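Re: Labels on small-batch horse treats

Posted in May, 4:17 pm, by the list moderator
2 min read | 17 replies | 3 shares 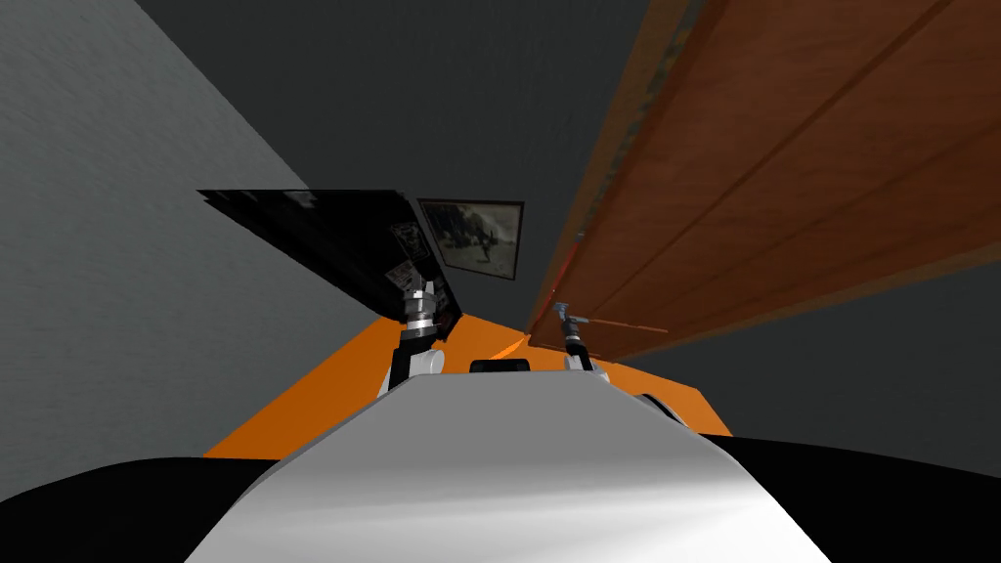 Lazarević wrote that a small maker selling only at the Ikport market shouldn't have to print a guaranteed analysis on every bag:

> We bake 62 bags at a time, all oats, molasses and
> carrot. Our buyers know us. Why pay Dreltach for lab
> work on a biscuit, and then pay again for new labels?

Hello everyone, and thanks for such a friendly thread (I've had the kettle on twice reading it!). I do feel for you on the lab bill, I really do, we went through the very same thing when Palleck first started bagging treats in our old dairy shed.

My own feeling is that you should go ahead and get the test done once, on a proper mixed sample, and keep the sheet in a folder with your recipe. Molasses varies a good deal from drum to drum, and folks with a foundering pony will ask you about sugar sooner or later, usually when there's a line-up behind them. We ordered 2000 labels in one go with the batch number left blank, and stamp that on by hand as we fill, 20 bags to a carton.

Do ring your feed inspector before you print anything, mind you. Ours was lovely about it and caught that we'd left the net weight off the front panel altogether.

Happy to send our label layout to anyone who'd like it, just write to me off-list.

Cheers from all of us at Palleck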